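Trips > Day Trips > Factories & Mills > Orkdale

The Orkdale pottery open day (and why I came home with clay in my shoes)

If you've ever eaten chili at my place you've probably eaten it out of an Istari bowl, because I've been picking them up at yard sales for years. They're heavy, they stack badly, the blue glaze runs at the bottom and pools in a way I could stare at all day. So when I heard the pottery in Orkdale was opening its doors in May I put gas in the car and went. Three hours each way! My back is still mad at me.

The drive is pretty dull until the last stretch, when the road drops down to the river and you get the kiln stack sticking up behind the feed store. Parking was in a hayfield. It had rained overnight and I wore the wrong shoes, so learn from me. There's a gravel lot behind the Methodist church that was half empty, and I only found out when I was leaving.

Tours went out every half hour starting at 9, and they were free, but you had to get a sticker from the folding table by the gate. I got the 10:30. The line for stickers was longer than the line for the tour, if that makes any sense. Bring a snack. The one food truck sold pierogi and ran out of everything except the cabbage kind before noon (the cabbage kind was excellent, for the record).

First stop was the clay shed, and I could have stayed there the whole day. The clay comes in from a pit up the valley that everybody calls Sarmiento, after the family that used to farm on top of it, and it shows up as these ugly orange-brown lumps full of roots and pebbles. It gets soaked in big concrete tanks until it turns into something like melted ice cream, then pushed through screens, then squeezed in a press that looks like a giant accordion. Out come flat gray-brown cakes. They let us poke one. It was colder than I thought it would be and it smelled like a basement, in a good way.

Our guide had been at the pottery a long time and had the kind of voice that carries over a pump. She said the hardest part of the job is keeping the clay the same from one batch to the next, because the pit changes as they dig. One wall is sandier than the other. They mix it by test tiles and, as far as I could tell, a lot of arguing.

Then the throwing room, or what used to be the throwing room. Most of the bowls these days are shaped on a jigger, where a plaster mold spins and an arm comes down and presses the inside. I'll admit I was a little let down, I'd been picturing rows of people at wheels. But it's still a person doing it, slapping the clay down, cutting off the extra with a wire, and the speed of it is something to see. Two wheels are left at the back for pitchers and special orders. A man was pulling handles when we came through and he did seven of them while I stood there with my mouth open. He makes them long, like a carrot, and hangs them off the edge of a board so they curve by themselves. I went home and tried that with biscuit dough. No.

The glaze room was my favorite for the smell of nothing at all, after the clay shed. Raw glaze doesn't look like anything. I'd expected buckets of blue and it's all gray and pinkish sludge, and the famous blue goes on looking like pancake batter. I asked about the pool at the bottom of the bowls. The glaze is put on a bit thick at the rim and it slides in the fire, and they've kept it that way since the early days because customers complained when it was fixed. I was so pleased by that. I'd have complained too.

Now the kilns. There are 11 on the site if you count the old bottle kiln, which hasn't been fired in ages and has a tree growing out of one side. You can walk right inside it! The bricks are coated in a kind of brown glass from all those years of salt and smoke, and if you say something in the middle it comes back at you from over your head. A little kid in our group found this out and we were in there longer than planned.

The working kilns are gas, boxy, and much less romantic, but they rolled a cart out while we were standing there and you could feel the heat coming off the pots from clear across the room. They ping as they cool. I didn't know that. It's the glaze settling, the guide said, and a few pings are fine and a whole lot of pings means somebody is going to have a bad afternoon. A full load is 1000 bowls, or fewer if there are platters in there, because platters hog the shelf.

After the kilns you're on your own, and you can try the decorating workshop, which costs a few dollars and gets you one unglazed dish and as much brush time as you want. I am not a painter. I did a fish, and then the fish got too many fins, so it became a leaf. They fire it for you and mail it, and mine hasn't come yet, so I'll add a picture if it survives.
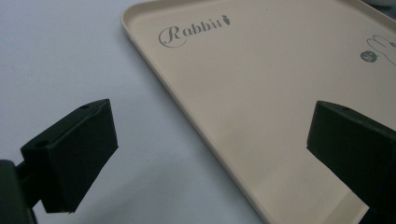

Decorating is slower than I figured, mostly because the bare clay drinks the color up the second you touch it and you can't go back over a line. The ladies at the next bench had clearly done this before and had their brushes laid out like surgeons. I liked the plainness of the workspace, all pale tabletop and a big beige plastic tray with a raised rim and a rounded corner, the sort of thing that makes any color look loud beside it. If you go, practice your pattern on scrap paper first and keep it simple. Dots are your friend. Dots and one wavy line and you'll look like you know what you're doing.

The seconds shop is at the far end of the yard and I'd been saving myself for it. Everything with a pinhole or a wobble or a drip in the wrong place goes in there, priced with a grease pencil on the bottom. I came out with a pitcher that leans, a butter dish with no lid (I have a lid at home with no butter dish, we'll see), and three of the small blue bowls, which I needed like a hole in the head. Cash is faster. The card reader kept losing its signal and the line backed up past the umbrella stands.

There was also a shelf of the old Plemel pattern, the green one with the wheat, which they quit making when I was in grade school. My aunt had the whole set and it went to a cousin I'm not going to complain about on the internet. The pieces on that shelf were marked not for sale. I asked anyway. Not for sale.

A few practical things before I forget. The paths are rough and the clay shed has steps, but you can skip the shed and meet the group at the jigger room if you ask at the gate. Dogs are okay in the yard and not inside. The bathrooms are in the office building and were clean all day long. Cell service is lousy past the river, so get your directions before you drop down the hill.

I left at 4 with the pitcher buckled into the passenger seat and stopped for pie at the diner by the bridge. Get the rhubarb. They'll tell you the coconut is the one they're known for, but get the rhubarb.

You might also like
A Wet Morning at the Wool Mill
Where to Park for the Covered Bridge Fair
Yard Sale Pottery: What I Look For on the Bottom
Pie Stops Along the River Road

Older | Newer | All Trips | Contact | Back to top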